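Rebuilding the pump on the log splitter

17 January 2019
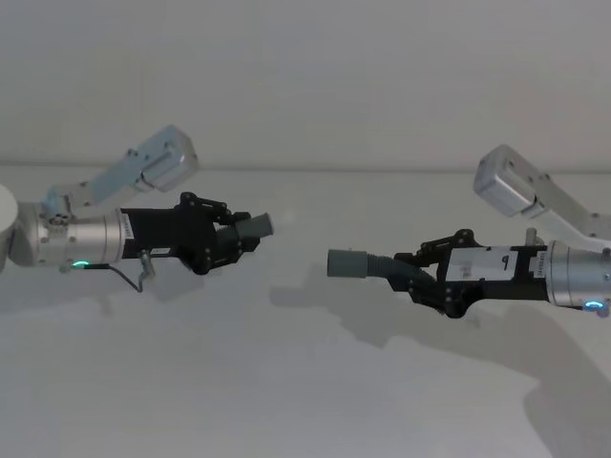

My log splitter has leaked since June. I know the month exactly because that was when I put a drip tray under the pump and called it a repair. It's a two-stage gear pump from a company called Reinholz, bolted to a Metell engine that has never once started on the first pull, and between them they have split more wood than I care to stack. What pushed me to fix it was a weep at the suction hose, where the routing was mine and the routing was bad. I had pulled the hose straight as a ruler between tank and pump, so every shake of the engine went right into the fitting. 

So the hose was first. New one, longer, with a lazy bend in it, two clamps at each end. I ran the engine, admired my work, and watched oil come out of the shaft seal instead.

A new pump from the dealer in Rillero was 399 dollars. A seal kit was 27. I'm a man of simple arithmetic, so I bought the seal kit, and then a puller to get the coupling half off the shaft, and then a better puller. I haven't added it up and I'm not going to.

The coupling had been on there through a lot of wet winters and had formed a relationship with the shaft. Heat, penetrating oil, bad language, more heat. I went in for supper. When I came back out and leaned on the wrench it let go all at once, and I found the set screw later under the freezer.

Inside, the pump was better than I expected. Two pairs of gears, bright teeth, some light scoring on the housing on the inlet side where the gears get pushed over by the pressure. You can feel it with a fingernail, barely. The book says that's normal wear. The old shaft seal had gone hard as a bottle cap, and the lip had a nick in it that lined up nicely with a burr on the keyway. I put that burr there. I remember doing it, with a file, the year I changed the engine, and thinking it was good enough.

Things I'd pass along, for whoever is searching for this at eleven at night with oily hands:

Scribe a line across the pump sections before you split them. I used a paint pen and then wiped it off with solvent, which was a fun half hour.

Wrap the keyway in tape before you slide the new seal over it.

The Reinholz kit comes with an extra O-ring. It doesn't go anywhere. I took the whole pump apart again looking for where it went.

Fill the pump with clean oil through the inlet before you hook it up, and turn it over by hand a few times with the plug wire off.

The filter is a Prenance and had never been changed, by me or by the fellow I bought the machine from. It came off weighing about what a brick does. I've put a new one on, and fresh oil, and wiped out the bottom of the tank with rags, where there was a gray sludge and one very old wasp.

It splits now. The low stage used to shudder before the valve shifted over to high pressure, and that's gone, though I can't tell you if the seals did it or the filter. The relief valve still squeals on the big elm rounds. I've ordered a gauge that reads higher than the one I have, which stops at 1000 psi and has been sitting on its peg ever since I screwed it in.

The drip tray is still under there. There's a spot of oil in it the size of a dime, and I've decided it's from before.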